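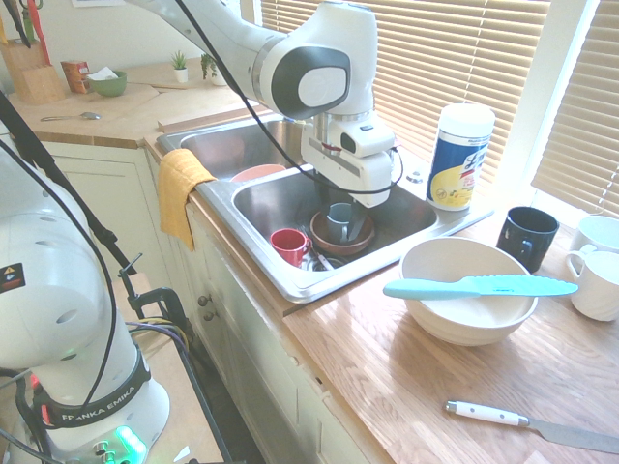 4.3 Pitch drift in the Haddad uprights

The second group of instruments consisted of upright pianos built by the Haddad workshop and placed in private homes in the Urkside district. All had been restrung before the study and were tuned to A440 at the outset by the same technician, Severino Requena, whose working notes were made available to the authors. Readings were taken on the temperament octave and on the lowest and highest notes of the tenor section, where the break between wound and plain strings makes seasonal movement easiest to hear.

The direction of drift followed the pattern reported for the Dallov instruments in Section 4.2. Pitch rose through the humid months, reached its highest point in September, and fell once central heating came into regular use. The tenor section moved further than the treble in every instrument, and unisons generally held better than octaves across the break. Zalewska and Crenshaw attribute this behaviour to changes in the crown of the soundboard, and our readings are consistent with that account, although we did not measure crown height directly.

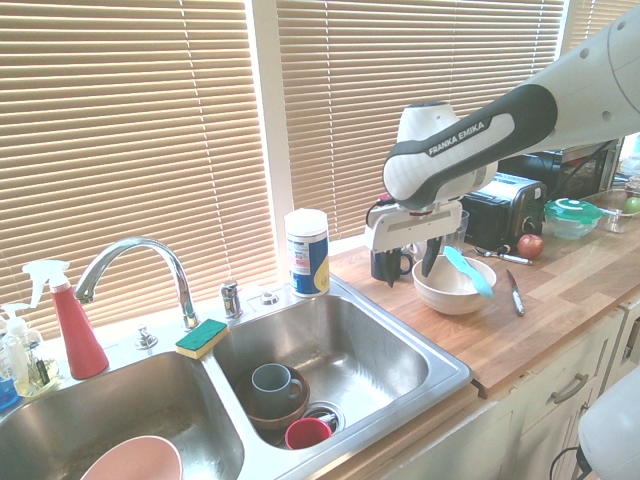
Figure 2. Wooden countertop beside a double sink, with a robot arm marked FRANKA EMIKA and tan window blinds behind.

Two instruments departed from the general pattern. In the first, serial number 177, the bass section continued to fall after the remainder of the compass had settled. Inspection by Requena found low torque on several tuning pins, and the instrument was excluded from the comparison of seasonal means. The second had been moved to another room between readings. Its record has been kept, but the readings that follow the move are reported separately in the appendix.

Owners were asked to keep a brief log of playing time and of any change in heating or ventilation. The logs varied a good deal in quality. Okafor's earlier survey of 200 households met the same difficulty, and we have followed its practice of treating incomplete logs as missing without estimating their contents. No relationship between hours of playing and overall drift could be established from the logs that remained.

Usa Sukprasert repeated the listening assessment with 25 trained listeners, using recordings made at the highest and lowest points of the cycle. Listeners favoured the autumn recordings for evenness of colour across the break. Preferences concerning the treble were divided, and these are considered further in Section 5, together with the results for the Plellus grands.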